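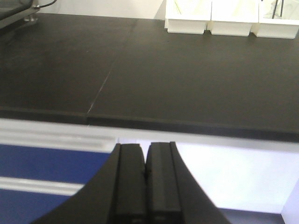 Unit 4: Work Surfaces and Small-Parts Storage
Course handout, Stedgate workshop program
Prepared by Bushra Arain; bench exercises by Severino Lozano

4.1 Scope

This unit covers the setup and upkeep of a shared bench: the top, the joints between panels, the storage placed on the top, and the route of cables from bench equipment. Power supply and grounding are treated in Unit 6. Lighting is treated in Unit 2 and is mentioned below only where it affects inspection.

Terms used in this unit:

Top: the horizontal working surface, whether made from one panel or several.
Front edge: the edge nearest the operator.
Seam: the line where two panels of a top meet.
Step: a difference in height or in projection between two panels at a seam.
Back zone: the strip of the top along the far edge, reserved for equipment and containers.
Work zone: everything in front of the back zone.

4.2 Surface color and finish

Bench tops are commonly supplied in white, light gray, or black. The choice affects what the operator can find.

A matte black top gives good contrast with bare metal, white plastic, paper, and most labels. It gives poor contrast with black screws, black cable, rubber feet, and heat-shrink tubing. Small dark parts should be handled over a light mat or in a light tray.

A matte finish scatters light and reduces glare from overhead fixtures. With use, the areas touched most often become smoother and develop a slight sheen. This is normal wear and does not call for refinishing. Scuffs are also normal. A scratch that catches a fingernail should be entered in the bench log, as it can hold solvent or grit.

Cleaning procedure for black tops:

1. Move loose parts into containers. Close any that have lids.
2. Brush the surface toward the front edge and collect the debris in a pan.
3. Wipe with a damp cloth and mild detergent.
4. Wipe again with clean water.
5. Dry with a lint-free cloth.

Do not use abrasive pads. Do not use wax or furniture polish. Both leave a finish that reflects unevenly and makes later inspection difficult.

4.3 Seams

A top made from two panels has at least one seam. On a dark surface the seam usually shows as a pale line, either from exposed core material, from filler, or from dust packed into the gap. The cause should be identified before any treatment is chosen.

Dust: lifts out with a soft brush. The line darkens or disappears.
Filler: firm to the touch, continuous, does not brush out.
Exposed core: visible at the panel edge itself, often with small chips.

A seam should be checked along its full length and again where it meets the front edge. A step at the front edge shows that the panels are out of line at that point. It does not show whether they are out of level on top. These are separate faults and are measured separately.

Measuring a vertical step:

1. Clear the work zone on both sides of the seam.
2. Lay a 600 mm straightedge across the seam, at right angles to it.
3. Look for light under the straightedge on the lower panel.
4. Insert feeler gauges until one fits with light drag.
5. Record the value and its distance from the front edge.
6. Repeat at intervals of 400 mm. On a shallow bench, take one reading near the front and one near the back.

Measuring a step in the front edge: hold the straightedge flat against the front face of the more prominent panel, let it span the seam, and gauge the gap at the other panel.

Precision work should not be done across a seam. Position the fixture wholly on one panel. Writing across a seam is also best avoided.

4.4 Placement of containers

Containers for small parts go in the back zone, side by side in a single row. Double rows hide the contents of the rear containers and lead to stacking.

Leave a narrow gap between neighbors. Containers with a stepped or flared base touch at the base before they touch at the wall, and pushing them tight makes the middle one hard to lift out. A finger's width is sufficient for the sizes used in this course.

Translucent walls allow a rough check of contents from the front. They do not replace labels. Two cables of different types look much the same through a cloudy wall.

Long items such as rods, sticks, and probes may stand in a container if the container is stable when they lean against one side. Place them in a container with a base wide enough for the load, and test by pressing lightly on the top of the item. If the container tips, store the item flat in a drawer.

Loose wire and cable should be coiled before storage. A coil that springs above the rim is too large for its container. Tie it with a hook-and-loop strap or move it to a larger size.

Table 4-A. Container assignment, Trelleck bench

Small: rods, stirrers, marking tools
Wide: mixed parts in current use
Medium: short cables and leads
Drawer 1: straightedges and gauges
Drawer 2: spare mats

4.5 Equipment at the back of the bench

Bench equipment stands in the back zone with its panel facing the operator. All feet must rest on the same panel of the top. If one foot sits across a seam with a step, the unit will rock when a control is pressed.

Cables should leave the unit toward the wall or the side and should not cross the work zone. Allow a free curve at the connector. A sharp bend at that point is the most common cause of an intermittent fault in the Gredach leads used here. On a black top, a black cable lying flat is easily missed by hand or sleeve, so clip it along the back edge.

Leave clearance behind equipment for ventilation, following the figure in the manual. Do not use the top of a unit as a shelf.

4.6 Bench exercise

Work in pairs. Hugo Peñalver and Yayra Sowah will issue straightedges and gauge sets.

a. Draw the bench in plan view. Mark the front edge, every seam, the back zone, and each item resting on the top.
b. Measure the vertical step at each seam as in 4.3. Tabulate the results.
c. Measure the step at the front edge, if present.
d. Rearrange the containers so that none spans a seam. Show both layouts on the drawing.
e. Press each corner of each piece of equipment. Note any rocking and the foot responsible.

Submit the drawing and table on one sheet. Drawings are to be in pencil, with dimensions in millimeters. Sheets go in the tray outside Rodrigo Peñalver's office by 5 p.m.

4.7 Reading

Tse bench manual, section 13, "Panel joints and leveling."
Unit 2 handout, notes on low-angle light.
Bench log, entries for August.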